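Wood Countertop and Table Care: Frequently Asked Questions
Plosell Hardwax Oil and Brelteo Maintenance Soap
Last revised November 21, 2024

These answers cover indoor tabletops and counters made of solid wood. For floors and outdoor furniture, see the separate sheets.

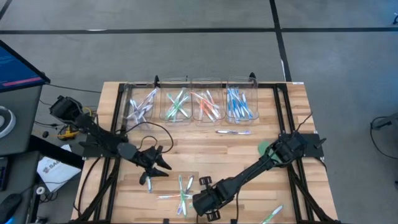
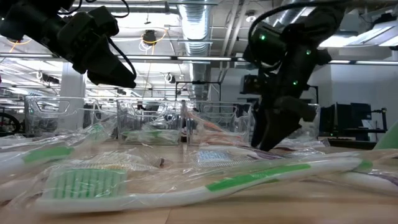
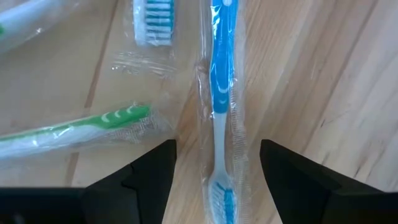
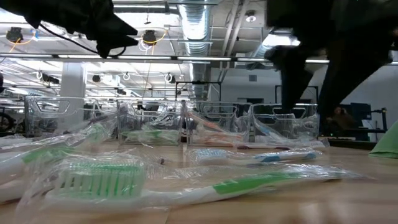 Hardwax oil penetrates the surface fibers and cures there, leaving a thin wax-bearing layer on top. It does not form a thick film like polyurethane, so local damage can be sanded and re-oiled without stripping the whole top. Maintenance depends mostly on what the surface is used for. Dry, packaged goods, such as the toothbrushes, in most of the photos in clear wrappers, on the light wood tabletop in the four photos, put very little load on a finish. Standing water, hot cookware and strong cleaners put a lot on it. Set the re-oiling interval by the hardest use the top gets in an ordinary week.

How do I know when to re-oil?
Place a teaspoon of water on the area that gets the most use. Wait 2 minutes and wipe it off. If the wood underneath has darkened, the finish is worn through at that point. If it has not, wash the top with diluted soap and test again next season.

How much oil do I need?
Divide the area by the spread rate on the can. For Plosell Clear the rate is 700 square inches per ounce on sanded maple, first coat. A top measuring 1,764 square inches therefore takes just over 2.5 ounces. Second coats use less. Open-pored woods such as oak and ash use more on both coats.

What grit should I finish at?
150 for most domestic woods. Sanding past 180 closes the surface and reduces uptake, and the result wears faster. Vacuum the dust and wipe with a dry cloth. Do not use a tack rag that contains resin.

Can I apply it over varnish or lacquer?
No. The oil must reach bare wood. Remove the old finish completely, including inside edges and the end grain.

Why is my surface sticky after two days?
Too much oil was left on. Rub the area with a white nonabrasive pad and a few drops of fresh oil, then wipe dry with cotton cloths. Cold rooms also slow curing. Apply the oil and let it cure at 60 °F or higher.

What should I do with used cloths?
Lay them flat outdoors to dry, or submerge them in water in a lidded metal can. Oil-soaked cloths can self-heat and ignite when bunched up.

Can I still get Galbraith Amber?
Galbraith Amber was discontinued in May. Lutodora Honey is the nearest match in tone. It is slightly redder on cherry, so make a test patch on the underside first.

Who handles technical questions?
Araceli Robles answers questions on finishes and compatibility. Everett Begay handles orders and shade samples. Include the batch code from the base of the can.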